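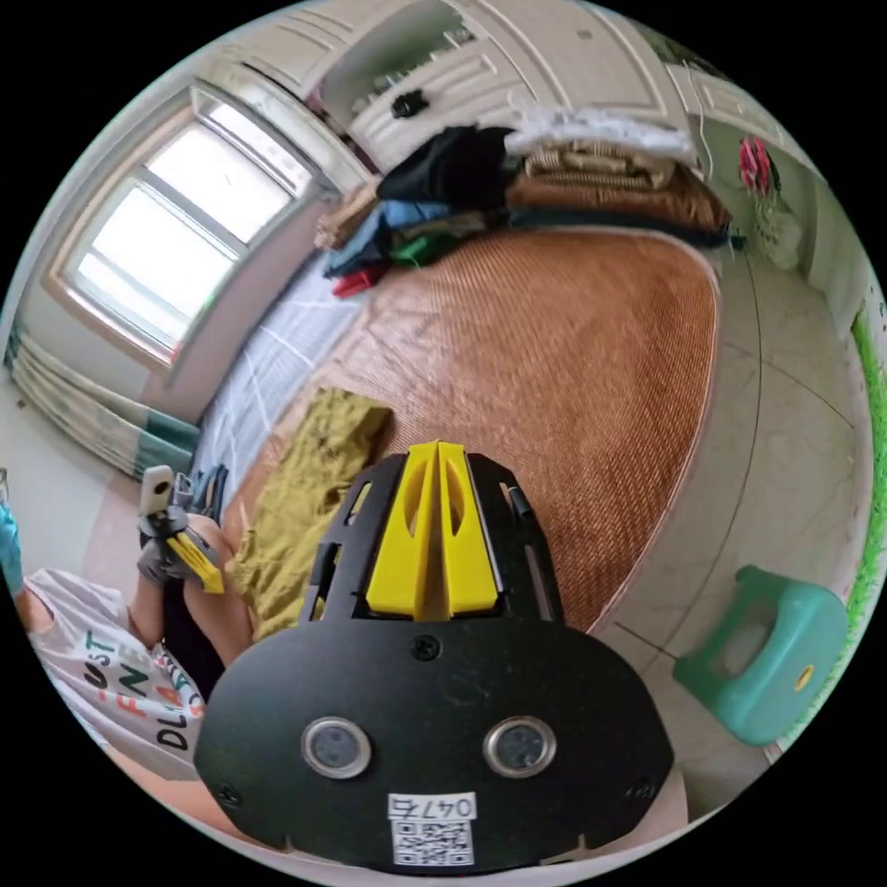 *A bed. For sizes, see `bed_size` below.*

# tremstead-sleep-diary

A plain-text sleep diary covering 500 nights, kept in two homes (Tremstead and Cakberg) and typed up from paper notebooks. I love this little dataset! It's small enough to read over a cup of tea, and there's a surprising amount in it once you start plotting.

## Files

- `nights.csv`: one row per night
- `notes.txt`: the free-text remarks, keyed by `night_id`
- `innes/`: scripts for cleaning and charts (Innes is the name of the whole toolset, short and easy to type)

## Columns

| column | meaning |
|---|---|
| `night_id` | running number |
| `home` | `T` or `C` |
| `bed_size` | single or double |
| `lights_out` | local time, 24-hour |
| `woke` | local time, 24-hour |
| `wakeups` | as remembered in the morning |
| `rested` | 0 to 11 (yes, eleven, the notebooks had that many boxes printed) |

## Known gaps

- 22 nights have no `woke` value. Left blank, please don't fill them with zeros.
- The November clock change is not corrected in the Cakberg rows. The Tremstead rows are fine.
- `wakeups` is a memory, so treat it gently.

## Getting started

Run `innes/plot.py nights.csv` and look at the `rested` chart first. The winter dip is lovely and clear, especially if you split it by home.

Next up is a merge with the Latora nap log, which has much messier times but wonderful notes. Corrections and new charts are very welcome!

Last updated 8th April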